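The Onell Two-Home Planner is our shared calendar and record book for separated parents, and the new edition is the one we've wanted to make for years! It has 128 pages, a spiral binding and a full year of handover schedules, with the week laid out so that both households can read it at a glance (even the kids can, once they've picked their colours).

Regular weeks go in the front. School holidays, birthdays and long weekends each have their own section, and you'll find 20 tear-out swap forms at the back for those times when somebody's roster changes.
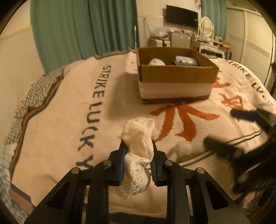

Ritu Solanki wrote to us that the swap forms alone had cut her back-and-forth texting to almost nothing, though she'd love a bigger space for medical appointments. Good call, Ritu, and it's going into the July reprint.

The expense ledger has room for 400 entries: school fees, shoes, dental, sport rego, all of it. Each line has a spot for both parents' initials, and the totals carry over from page to page.

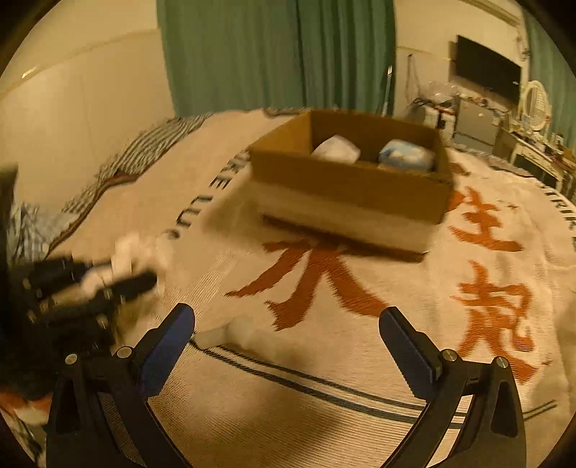 We also rebuilt the handover checklist, so medication, homework and the favourite pyjamas travel with the child and come back again.

**In the pack**

- 2 matching planners, one per household
- Colour stickers for each child
- Plastic sleeve for a copy of your parenting plan or court orders

The planner is a record-keeping tool and doesn't replace legal advice. Refills fit the older Dindow cover as well.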